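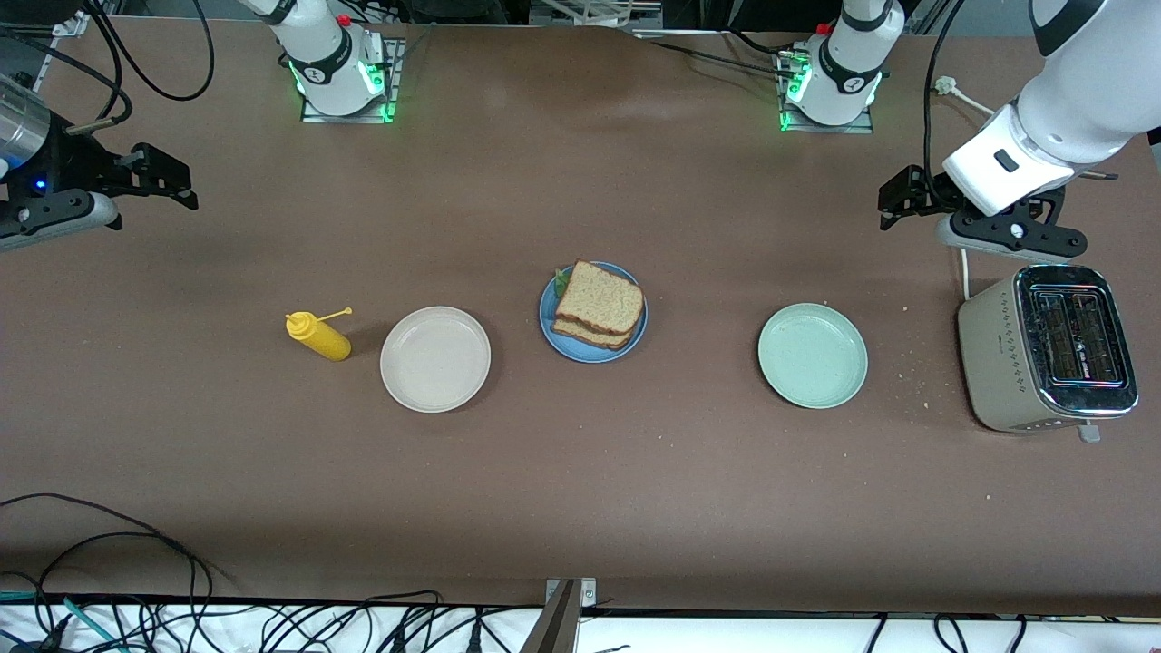 June, evening, shared workshop

Today I worked on the recovery pose of the left arm, the one on the toaster side. Halvard asked last week if we could bring it closer to the work so the first move of each run is shorter. I did not want to go closer before the wrist offset was measured again, so I did this first. The offset in the file was wrong by 2 mm in the vertical direction. I corrected it and saved the old file beside the new one with "old" in the name. With the new value the gripper can wait just above the toaster, a little toward the middle of the table, with its fingers pointing to the bottle side. I like this position. From there the pale green plate is the nearest one and the arm does not need to fold its elbow to get to it.

The order of the row is now fixed and I ask everybody to keep it: yellow bottle, off-white plate, blue plate, green plate, toaster. Decha had the toaster in the middle in his version, and his notes in the Maurya folder still say so. Please do not follow those. I will correct them when I have his permission to edit.

Sandwich on the blue plate is still the difficult part. The top slice sits at an angle and the planner takes the height from the highest point of the bread, so the fingers close too high and hold mostly air. I tried to lower the grasp by 17 mm and this was better on the bench test, but I did only a few tries and I would not call it solved. Shalini thinks we should close on the lower slice only and let the upper one come along. I am not sure the lettuce will allow it. We will try both ways.

Gripping force: I lowered it to 30 on the scale in the Pralotberg software (it is percent, I believe, but the manual does not say the unit). For bread this is enough. For the squeeze bottle I did not test the new value yet. If somebody tests it, first with the bottle empty please, and write the result under this entry.

Log is getting big. The Skosholm recorder has now 2,663 lines from today only, and most of them are the same warning about the clock of the right arm. The warning does not stop the run but it hides the other messages. Vandana knows how to filter it, I will ask her.

Cables. The near edge of the table is again full of them, and I could not tell which one goes to which side without following it by hand. I started to put coloured tape on both ends but the tape was finished after the first three. I need to buy more tape, also some cable ties, the wide kind. Harish has offered his old cable tray from the garage, we must only check if it fits under the edge where the clamp is.

Other small things:
Crumbs by the toaster, wipe before next session.
The bolts on the left gripper I checked with the small hex key, all tight. Right gripper not checked.
Furkport adapter plate has not arrived.

Next time: bottle with the new force, then sandwich with Shalini's way, then mine. I leave the speed at the slow setting until both are done.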